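How to Budget for Hand-Held Grippers and the Parts That Wear Out

Most first budgets for a gripper project list the grippers, the computer and the arm, and stop there. The money then runs short on small parts. This page goes through the order in which we now plan a purchase at Skallach, using our last round of hand-held grippers for cloth folding as the worked case.

Step 1. Write down the task before you ask for prices

Put the task on one page. Say what will be picked up, on what surface, and how many times a day. Ours said: small knitted and woven items, wood tabletops, two operators, one shift. A supplier can quote from that. "General household handling" will get you a quote for the most expensive model.

List the materials separately. Knits are easy to grip but they drag on the pads. Thin woven cloth has to be pinched close to the table, so the fingertips rub on the wood.

Step 2. Split the costs into three lists

The first list is what you buy once: gripper bodies, mounts, camera, cables, carrying case. The second is what you replace: finger pads, fingertips, screws, batteries. The third is time, meaning training, cleaning, calibration and repairs. Give each list its own total. If you put them in one column, the second and third get trimmed whenever the first goes over.

Our first list came to $2,000 per operator. We had Pira and Vondráček quote on the same page of requirements and asked each for a price on the pads alone. Only Pira gave one without being asked again.

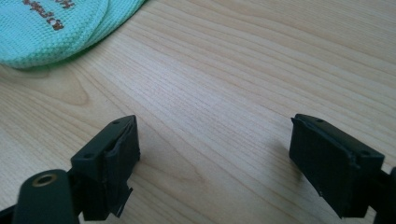
Step 3. Work out how long a pad lasts

Don't take this from a catalog. Run one gripper on your own task, note the date the pads go on, and check them at the end of every shift. Look at the lower corners and along the top seam. Replace a pad when an edge lifts enough to catch on the cloth.

In our September trial, Elvira Sánchez kept the log and got 35 hours from a set before the first one had to come off. Divide your planned hours by your own figure and round up. Then check whether the supplier sells pads singly or only in matched sets. The left and right sides often wear at different rates, and single pads can save you money.

Step 4. Decide what to keep on the shelf

Keep at least these for each gripper:

Two spare sets of pads
One spare pair of fingertips
A bag of the correct screws
The right driver, stored with the screws

Ask for the lead time in writing. If it is longer than one set of pads will last, order more sets.

Step 5. Put hours against the third list

Changing pads is quick, but the gripper has to be checked afterward, as a new pad can be a different thickness from the old one. Allow for the opening width to be measured again each time. Ludmila Doležal, who plans our sessions, books this at the start of a shift so the operator isn't left waiting in the middle of one.

Step 6. Place the order in two parts

Order one complete gripper with spares first. Use it until you have changed the pads at least once, then order the rest. Our second order went to the Fliltitz site in October 2022, and by then we had dropped the larger carrying case and doubled the pads.

Keep the quote for spare parts with the purchase order and note when it expires. Ours was only good for the same budget year, so the next batch has to be priced again.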